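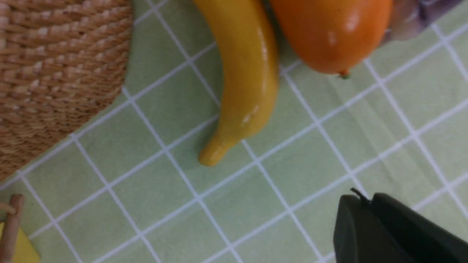

Re: [flolter-users] Wrist camera segmentation merges touching objects

From: Beatriz Lobo
To: flolter-users
Date: 29 Jan 2026

Leonilde Rocha wrote:
> We are running Flolter with the Akach grasp planner and the wrist
> camera only, no overhead view. When the banana and the orange fruit
> touch, the segmenter gives us one mask for the pair. The planner
> then puts the grasp centre on the line where they meet and the
> fingers come down on both. Raising the edge threshold separates
> them, but then the grid on the tablecloth starts to come through
> as objects.
>
> Is there a setting between the two, or should we be doing this
> in colour? We are on the September release.

Hello Leonilde,

There is no single threshold that will do both jobs. I spent a while looking for one last year and gave up. The edge threshold works on brightness only, and a white line on pale green is a stronger edge in brightness than you might expect. The join between yellow and orange is mostly a change of hue, so it gets lost first.

What we do at Fleltbridge is split it into two passes.

1. Mask out the cloth before anything else. Take the cloth colour from a patch you know is clear. With your view I would use the open green area in the lower middle, between the tip of the banana and the gripper. Sample it on every frame, as the automatic exposure moves when the arm comes down. Then close the mask with a kernel a little wider than the white lines and they go into the background with the green. The fold lines on the right should go with them, being fainter than the grid.

2. Run the segmenter on what is left, with split_mode set to hue. Leave the edge threshold at its default.

Two things to watch. The banana is shiny, and the highlights down its right side will have almost no colour in them. In hue mode those pixels are noise, and you can end up with a thin false object lying along the side of the fruit. Set min_saturation and let the hole filling put them back. The soft shadow along the lower edge gave us trouble as well. It came through as part of the fruit and pulled the grasp centre off by 4 mm, enough to matter on something that narrow. If you see that, loosen the cloth match on brightness and keep it tight on hue.

You also need a mask for the gripper, if you haven't made one. The fingers take up the bottom right corner and the thing sticking up between them is thin enough that a rough polygon misses it. We draw ours by hand for the open and closed positions and interpolate.

On numbers, I ran the old and new settings over our own log of 2,420 wrist frames. The old settings gave a merged mask in 613 of them and the two-pass version in 230. Most of those left over are objects of the same colour touching, and hue is no help there. For those we back the arm off, take a second view from a different angle and compare the two masks. It is slow, and I would like something better.

One question back to you. Are you passing the planner objects that run off the top of the image? The orange one does, and so does the basket. The September release treats the image border as a real edge, so the centre it works out for a cropped object is wrong. There is a flag, reject_border, which drops them until the camera has moved. It is off by default. Tavares has a patch that keeps them in the list but marks them as not graspable, and I prefer that, as the planner still needs to know they are there to avoid them. It hasn't been merged yet.

If you can send a short log with the raw frames and the joint states, I will run it through our settings and post the config file to the list.

Regards,
Beatriz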